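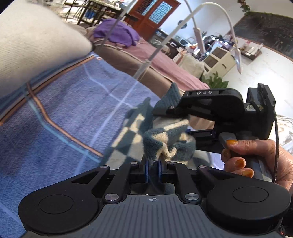 Fraser Paterson wrote:
Call me when it does the whole basket. I've been hearing laundry robots are two years out since my kids were in diapers, and the oldest one drives now.

mudroom_mike wrote:
Ha, fair. But I do think socks are a weird place to draw the line. They're small, they stretch, they bunch up, and you have to find the other one. If I was picking a first chore for a machine I'd go with towels. Big flat rectangles, who cares if the corners are off a little.

tansy78 wrote:
Towels are boring though! Anybody can fold a towel on a table. What I want is somebody to deal with the bed full of odd stuff after the dryer, the leggings and the fitted sheet and the one sock that ended up inside a pillowcase. I do laundry for six people and I would hand over real money tomorrow for something slow and dumb that just paired socks overnight while I slept. It can take eight hours. I don't care!!

Fraser Paterson wrote:
You'd care when you heard it running at 3 am.

gluepot wrote:
Shop guy chiming in. We put in a Fimutov arm at work in September to load blanks into the press and it's great, never late, never drops one. But the blanks are steel and they come in the same stack in the same spot every time. Then the boss figured it could do the shop rags too, sort the clean ones into bins. Nope. It would pinch two at once, or pinch the one it wanted and drag three more along with it. We gave it a week and went back to me and Bullari doing it on break.

So my answer to the thread title is yes on the shop floor if everything is stiff, no at home because nothing is.

mudroom_mike wrote:
What kind of fingers did it have? Ours at the Oltstead plant came with hard metal ones and we got way better results on bagged parts after we swapped in soft pads. Still not good enough for loose cloth, but a lot fewer double picks.

gluepot wrote:
Hard plastic, kind of a beak. I asked about pads and the quote was more than my truck payment so that was the end of that.

calado_jen wrote:
I'm going to disagree with pretty much everyone. I don't think the fingers are the problem. Give me two pairs of kitchen tongs and I can turn a sock right side out, it just takes me forever and I cuss a lot. (I tried it last night because of this thread, my husband thinks I've lost it.) So two dumb pinchers are enough if the thing driving them knows what a sock is. What's missing is the knowing, and that part has been moving fast the last few years.

Fraser Paterson wrote:
How long did the sock take you?

calado_jen wrote:
174 seconds for the first one. 116 for the second. I was getting better!

Fraser Paterson wrote:
And with your hands?

calado_jen wrote:
Ok like 3. But that's my point, I improved a ton in one go, and I've been using tongs on chicken my whole life and never once on a sock. A machine could practice all day long.

tansy78 wrote:
Jen I just did this with salad tongs and I am crying laughing. Got the heel out and then lost the whole sock down behind the bed. My daughter timed me and quit.

gluepot wrote:
Practice I'll give you. But you already knew there was a heel in there before you started. You could feel the cloth tug through the tongs and you backed off. Our arm pulls till it hits the number somebody typed in, and if the rag is caught on the bin it'll just keep pulling. I've got a torn bin liner to prove it.

mudroom_mike wrote:
That's a cheap setup though, no offense. Plenty of arms can sense force. You guys are judging the whole field by one press loader.

gluepot wrote:
None taken, it's a very cheap setup. I'd still rather have it than load that press myself.

Fraser Paterson wrote:
I'll soften a little. If one of these could match and fold socks, just socks, with no babysitting, I'd call that a chore done and come back here and say so. Until then I'm buying all the same color, which has worked fine so far.

tansy78 wrote:
Same color?? In my house they'd riot. Anyway, has anyone got one of those folding boards for shirts? Wondering if they hold up with kids using them.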